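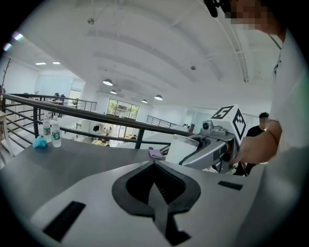

1/ Month two of keeping the upstairs at Pilance in decent shape, so a longer thread this time. The table by the railing is still the hard spot. It's the first flat surface after the stairs and everything lands on it. Two water bottles with green labels, a cloth in a heap, another cloth folded, a white cup that was up in the air when this was taken. That's a light day for it.

2/ The cloths first. I bought a mixed pack from Stamham in April and didn't think about the colors until they were all over the place. Now light blue is for tables and lavender is for drying cups. Nothing else gets lavender.

3/ Folding: in half, then in half again, edges to the inside. A cloth left in a heap stays damp in the middle and smells by the next morning. The blue one on the table needs the same treatment as the lavender one and I will keep saying so.

4/ Everything went through the wash at the end of the month, 73 cloths in two loads. Hot water, no softener. Softener makes them push water around instead of picking it up. Three went to the rag bag.

5/ Cups. If you carry one up, carry it down. I tried a tray on the table for used ones and took it away after a week. People saw a tray and filled it.

6/ Water bottles can stay on the table while you're up there. Caps on, please, and well back from the railing. There are gaps between the bars and there is a floor below with people walking on it.

7/ The railing itself: dry duster on the uprights, slightly damp cloth on the top bar. I go left to right and stop at the corner. It shows fingerprints more than I expected black metal to. Takes me 47 minutes if I do the whole run, and I don't do the whole run every time.

8/ Someone asked about the dark gray table top. Warm water and a drop of dish soap, then a dry cloth straight after. I used the Altisis spray on it once and it left streaks you could see from the stairs. Back to soap.

9/ Lights. The black dome lamps collect dust on top, where you can't see it from the floor, and it comes down when somebody opens a big door. Four of them in this part, and each needs the ladder moved. Turn them off, let them cool, wipe the outside with a barely damp cloth, dry the rim. The long tube fixture over by the white pipes gets a dry duster only.

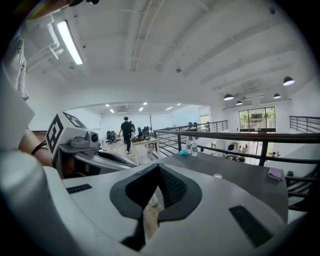 10/ The small ceiling lights in the next room are set in flush, so there's nothing to dust. I wish they were all like that. The beams and ducts I leave alone. That's a job for someone with a lift, and the Kovalchuk quote was 876 for one visit. Still deciding.

11/ Wood floor goes last, after the lamps, or you do it twice. Dry mop along the boards, then a wrung-out one where people walk most – mainly the wide opening between the two rooms.

12/ Still to do: hooks for the cloths, and a hamper with a lid. If you have a hamper that fits under a table and doesn't tip over, tell me which one.

More from this account
Getting coffee rings off a gray table top
What I keep in the upstairs cleaning box
Dry mop or vacuum on a wood floor
Stamham cloths after 20 washes

Contact | Terms | Privacy | Back to top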